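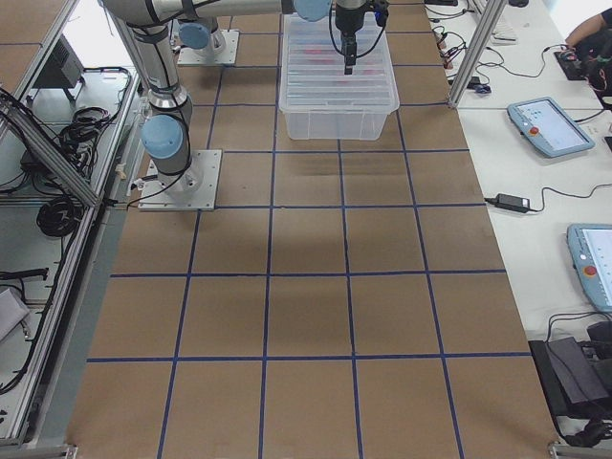
I bought the Prundolari soundtrack on CD last week, and yes, I do still own something that plays them. I'd already heard every song on it (who hasn't, the title track has been coming out of my neighbour's kitchen since September) but I wanted the booklet. I wanted to sit on the floor with my back against the radiator and read the words while the songs went by, the way I did with every film album I got my hands on as a teenager.

Well, there are no words. There's a booklet, two sheets folded together, and it has stills from the film and a long list of thank-yous. The lyricist gets one line at the back, in type so small I had to take it to the window.

I think this is a rotten way to treat songs, and film songs most of all! A pop single can get by on its tune. A film song has a job to do in the story, and half the time the job is in the second verse, which is the verse everybody mumbles. Take the boat song in Medano. I hummed it for years thinking it was a love song. Then I found the old cassette inlay at my aunt's, with the words printed in full, and the second verse is a man working out how much he owes his brother. I've never heard it the same way since, and I like it far more now.

People tell me it's all online. Some of it is. I looked up the Prundolari title song and found the same wrong line copied from site to site, with "river" where she plainly sings "winter". One page had 1367 comments under it and hardly any of them were about the words. Somebody at the label has the correct sheet in a drawer – the singers had to read from something – and it would cost next to nothing to print it. 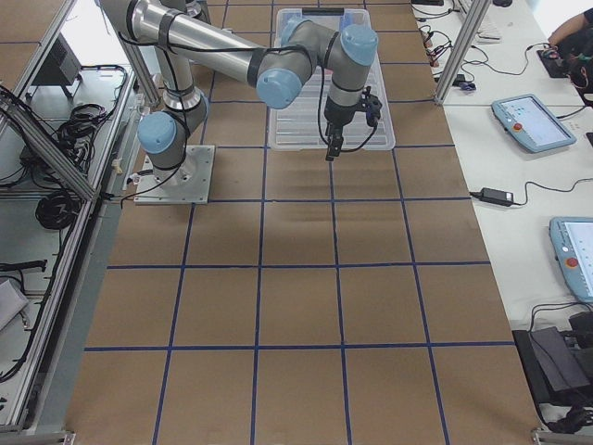
Vol. 2, p. 104

Veloso got this right, by the way. That was a small film with a small label behind it, and the album still came with every lyric, the names of the players on each track and a page on how the wedding song was put together. I paid 308 for it at a market stall, almost double what the man next to him wanted for a newer disc, and I'd pay it again.

Premitz is due out this spring and the first song is already up. It's lovely, all low strings and a clarinet that keeps wandering off. I've played it far too often and I still can't make out the third line. Something about a lamp, or possibly a lamb. I'll be buying the album whatever happens, so the label has my money either way, but please, print the words.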